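Skonix Home Wind Turbine - Setting Up the Charge Controller

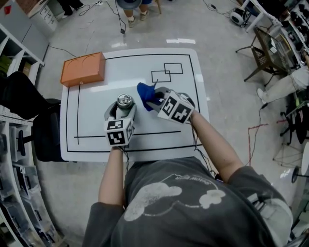

Skonix Owner's Guide, Issue 4, p. 18

2 min read

Your turbine is up and the tower is guyed, so now comes the fun part - getting that wind into your batteries!

1. Set the brake switch to STOP. Leave it there until step 6.

2. Mount the controller upright on an inside wall, with a hand's width of clear space on every side.

3. Connect the battery leads first, red to B+ and black to B-. The display lights up and shows the battery voltage.

CAUTION: Never connect the turbine before the battery. Unloaded voltage can ruin the controller in seconds.

4. Connect the three turbine wires to the terminals marked T. They can go in any order (yes, really!).

5. Hold MENU until the battery type blinks, pick yours with the arrows, and press MENU again to save.

6. Move the brake switch to RUN. In a decent breeze the green light comes on and you're making your own power!

Note: Code 606 means the dump load isn't connected. Set the brake to STOP, check both dump load screws, and start again from step 6.

Note: With an Otex battery bank, choose the GEL setting, then read the chart on the next page - it has the winter voltages too.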